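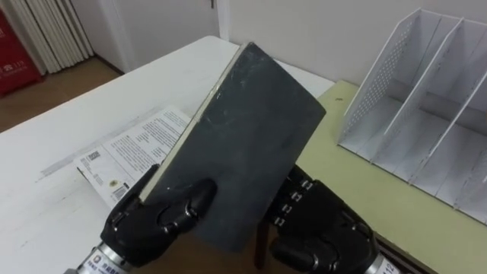
4.2 Keeping the diaries going

Spending diaries are cheap to run and hard to keep up. Known since the first household surveys, and our two towns were no different. In Pralport and Grelance we asked 39 households to write down every purchase, however small, for 16 weeks. Paper only. No app, no reminders by phone, one visit a fortnight to swap full pages for blank ones.

Early weeks were good. Most entries made the same evening, prices given to the penny, shop named. By week five the pattern had changed: long runs in one pen, one hand, clearly filled in at a single sitting. We call these catch-up pages. They are not useless – the big items (rent, fuel, school shoes) match the receipts well enough – but small food spending drops away and bus fares nearly vanish. Sweets and lottery tickets too, though there we suspect tact as much as forgetting.

Who kept the book mattered more than we had planned for. Where one adult kept it alone, catch-up pages came sooner. Where it lived in the kitchen and anybody could write in it, entries were messier, sometimes doubled, but closer to the date. Doubled entries were easy to spot and take out. Missing ones were not.

Size and cover came up in nearly every closing interview, which we had not asked about. People wanted something stiff enough to write on standing up, and plain, so that it did not look like an account book to vistors. Large ring binders were disliked in both towns. Two households moved their entries into a book of their own halfway through and we accepted these without change.

Figure 3. Dark grey, flat, held upright above a white desk.

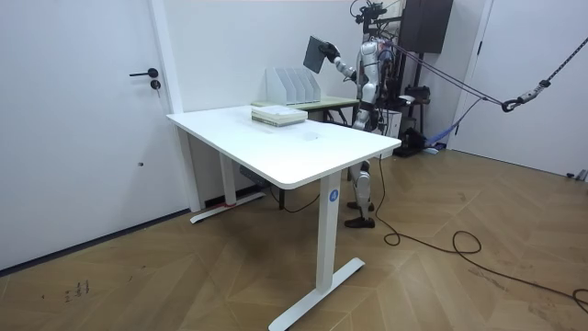 According to Virgilio Rivera, who kept it was never the real trouble, it was payday. Money came in, everyone went out, and the writing was left until the weekend. He would have started each page on payday and not on the first of the month. Others in Grelance said much the same in different words.

We did not test this. The page layout was fixed by then and printed for the whole run. But the catch-up pages do bunch in the days after wages are paid, more so in Grelance than in Pralport, where weekly pay is less common. A later round could let each household choose it's own starting day. Costs little, and the totals can be put back into calender months afterwards using the dates on the entries.

Treatment of the catch-up pages in the totals is set out in 4.3.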